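サイト内検索 キーワードを入力 検索

家事はもう機械に任せられるのか、洗面まわりと台所から考える

家の片づけを機械がやってくれる日はいつ来るのか、という話を最近よくする。自分の周りには機械を作る側の人も、家事に疲れているだけの人もいて、両方の話を聞いたあとで書いている。

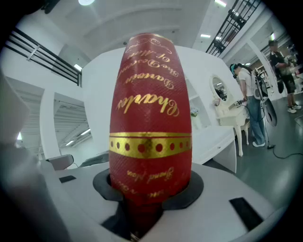

白い化粧台の前に立ち、手持ちのグリッパーを持つ人。手前の赤いものには金色で「Charles Darwin」の文字。

最初に自分の立場を書いておく。以前、食品工場の包装ラインで保全の仕事をしていた。今は事務の仕事で、機械には触らない。家ではロボット掃除機と食洗機と乾燥機付きの洗濯機を使っている。機械は好きなほうだと思う。

結論のようなものを先に言うと、家事の中で機械に渡せる部分はすでにかなり渡してあり、残っているのは「つかんで、別の場所に置く」という動作ばかりになっている。そしてその動作が、機械にはまだ難しい。

家事を全部書き出してみた

4月に、自分が家でやった家事を30日間メモした。きちんとした調査をするつもりはなく、冷蔵庫に紙を貼って、何かやるたびに一行書いただけだ。同じ作業は一つにまとめず、やった回数だけ書いた。途中で面倒になって抜けた日もある。それでも143行になった。

読み返すと、洗うとか乾かすとか吸い取るとかの作業は少ない。そこは機械がやっている。多いのは次のようなものだった。

乾いた皿を食器棚に戻す
洗濯物を出してたたむ
たたんだものを各自の引き出しに入れる
洗面台の上の物を元の位置に戻す
床の物を拾う(掃除機を動かす前に必ずやる)
買ってきた物を袋から出してしまう
ごみ袋を替える

最後のごみ袋は少し毛色が違うが、あとは全部、物をつかんで運んで置く作業だ。食洗機は皿を洗う。でも皿を入れるのも出すのも人間で、うちの場合、出すほうがいつも後回しになる。朝、きれいな皿が入ったままの食洗機から一枚だけ抜いてパンをのせる、ということをよくやっている。

ロボット掃除機についても同じことを思う。あれは床の上に物がない家で使うと本当に楽だ。うちは床に物がある。だから掃除機のための片づけという家事が一つ増えた。それでも自分で掃除機をかけるよりはいいので、手放す気はない。

工場と家の違い

包装ラインにいたころ、箱詰めは機械がやっていた。決まった大きさの袋が、決まった向きで、決まった間隔で流れてくる。機械の手は吸盤で、袋の真ん中を吸って箱に入れる。これは速いし、疲れない。人間がやったら一時間で腕が上がらなくなる。

ただ、袋の向きが少しずれると吸いそこなう。袋の中身が片側に寄っていても吸いそこなう。保全の仕事というのは、結局のところ、機械の前に来る物をいつも同じ状態にしておく仕事だった。ガイドの幅を詰める、ベルトの速さを合わせる、センサーのほこりを拭く。新しい商品が来ると袋の素材が変わり、そのたびに吸盤を選び直して、最初の数日はよく止まった。

家にはガイドもベルトもない。洗面台の上には、歯ブラシ、化粧水、ヘアゴム、コンタクトのケース、なぜかボールペン、ということになる。形も重さも硬さも違う。置いてある場所も毎日違う。瓶は丸いから指が滑るし、チューブは使うほど柔らかくなる。チューブの中身が減っていくところなどは、人間でも最後のほうは持ちにくい。

柄の入った物や光る物も厄介だと聞いた。金色の帯が巻いてあったり、表面に細かい凹凸があったりすると、見る角度で見え方が変わる。人間はそれで迷うことがほとんどない。赤い瓶のようなものが横を向いていても斜めになっていても、同じ物だと思って手を伸ばす。

人の動きから教えるというやり方

知り合いのクワク・オポク(Kwaku Opoku)は、機械の腕を動かすソフトを書いている。勤め先の名前はVodsideという。社員の少ない会社だそうだ。先日、昼を一緒に食べたときに、家事の機械はどこまで来ているのかと聞いてみた。

彼の話では、動作を一つ一つ人間がプログラムで書くやり方だと、家の中ではすぐ行き詰まる。引き出しの取っ手だけでも何通りもあって、全部を書いてはいられない。そこで、人が手持ちのグリッパーを使って実際に物をつかみ、そのときの動きや見え方を手本にする、という方向がある。普通の手でやったところを撮るだけでは、指が五本ある人間の動きになってしまい、二本指の機械にはうまく移せない。機械と似た形の手で人間がやってみせれば、その差が小さくなる。

聞いてみれば素直な考え方だ。新人に仕事を教えるときも、口で言うより横でやってみせたほうが早い。自分も吸盤の交換はそうやって覚えた。

で、実際やれるのか、と聞いたら、彼は少し考えてから「物による」と言った。練習した机で、練習した物なら、けっこういける。机の高さが変わる、照明が変わる、横に別の物が置いてある、そうなると成績が落ちる。落ち方も読みにくくて、昨日できたことが今日できない理由を半日探すことがあるらしい。

この話はかなりよくわかった。包装ラインでも、夏と冬で袋の硬さが違い、同じ設定で止まったり止まらなかったりした。原因がわかるまでの時間が一番長い。直すのはすぐ終わる。

タオルをたたませてみたい

いちばん任せたい家事は何かと何人かに聞いた。

マリアマさん(Mariama Korletey)は迷わず洗濯物をたたむことだと言った。家族が多いので、一回分をたたむだけで番組を一本見終わるそうだ。ついでに自分も時間を計ってみたら、うちの一回分は13分だった。思ったより短い。でも毎回の13分なので、好きになれない。

洗濯物は、機械にとっては瓶よりずっと難しいはずだ。瓶は持ち上げても瓶の形をしている。タオルは持ち上げた瞬間に形が変わり、角がどこに行ったかわからなくなる。人間はだらっと下がったタオルを見て、指で端をたどって角を見つける。目で見ているようで、かなりの部分を指先の感じでやっている。自分でやってみるとわかるが、目をつぶってもタオルはたためる。機械の指にそこまでの感覚があるかというと、まだそうは思えない。

クリアキさん(Kyriaki Christodoulou)の答えは少し変わっていて、任せたい家事は特にないが、ふたを開けるのだけは頼みたいと言っていた。手首を痛めてから、固いふたの瓶を買わなくなったという。家事の機械というと部屋中を歩き回る大きなものを想像していたけれど、台所に固定されていてふたを開けるだけのものなら、作る側もずっと楽だろうと思う。置く場所も決まっているし、瓶はだいたい丸い。ふたを回すだけの道具なら、店で見かけたこともある。どこからを機械と呼び、どこからをロボットと呼ぶのかはよくわからない。

ナーさん(Naa Zakaria)は反対の意見だった。自分の化粧品を他人に触られるのが嫌で、機械にも触ってほしくない。落として割られたら困るし、並べ方に自分の順番がある、と。この「自分の順番」は大きいと思う。元の場所に戻す、と簡単に書いたけれど、元の場所がどこかは本人しか知らない。うちの食器棚も、自分と妻とでは置き場所の考えが違っていて、小鉢の位置については5年たっても合意していない。機械はどちらの言うことを聞けばいいのか。

速さのこと

もう一つ、遅さの問題がある。

動画で見る家事の機械は早送りになっていることが多い。画面の隅に何倍速か書いてあるものは親切なほうだ。元の速さで見ると、コップ一つを動かすのに、じれったくなるくらい時間をかけている。

ただ、遅いのはそんなに悪いことだろうか。ロボット掃除機も人間より遅い。同じところを何度も通る。それでも困らないのは、こちらが見ていないからだ。留守の間に終わっていればいい。片づけも、出かけている間に洗面台の上がゆっくり片づくなら、それで構わない。

問題は失敗したときで、掃除機は失敗しても椅子の下で止まっているだけだが、瓶を落とすと床に中身が広がる。留守中にそれが起きるのは避けたい。そうなると横で見ていることになり、見ているなら自分でやったほうが早い、となる。工場なら止まったときに誰かが走っていく。自分が走っていた側なのでよく知っている。家にはその係がいない。

だから、どのくらい上手になったら使うかという線は、成功する割合だけでは決まらないと思う。たまに失敗しても、失敗の仕方がおとなしければ使える。タオルをたたみそこねても、ぐちゃっとしたタオルが一枚できるだけだ。そう考えると、難しいはずの洗濯物のほうが、易しいはずの瓶より先に家に入ってくるかもしれない。これは書きながら思いついたことで、クワクにはまだ確かめていない。

今のところの自分の答え

家の中の家事を丸ごと引き受ける機械は、まだない。少なくとも自分が買える値段のもので、うちの洗面所に置けるものは見当たらない。決まった場所で決まった物を動かすだけなら、できるところまで来ているように見える。その間がどのくらい離れているのか、外から見ている自分には測れない。

家のほうを機械に合わせるという手もある。床に物を置かない、皿の種類を減らす、洗面台には棚を一つ決めてそこにしか置かない。包装ラインでやっていたのと同じことだ。ためしに食器を同じ大きさの白い皿にそろえたら、食器棚に戻す作業は人間にとっても楽になった。重ねるだけで済む。小鉢は今も棚の手前にあったり奥にあったりする。

次は家事のメモをもう一度つけて、今度は一つ一つに「落としたら困るか」という欄を作ってみるつもりだ。冷蔵庫の紙はもう貼り替えた。一行目は「食洗機の皿を出す」で、昨日の夜の分がまだ中に入っている。

最終更新日:2019年10月12日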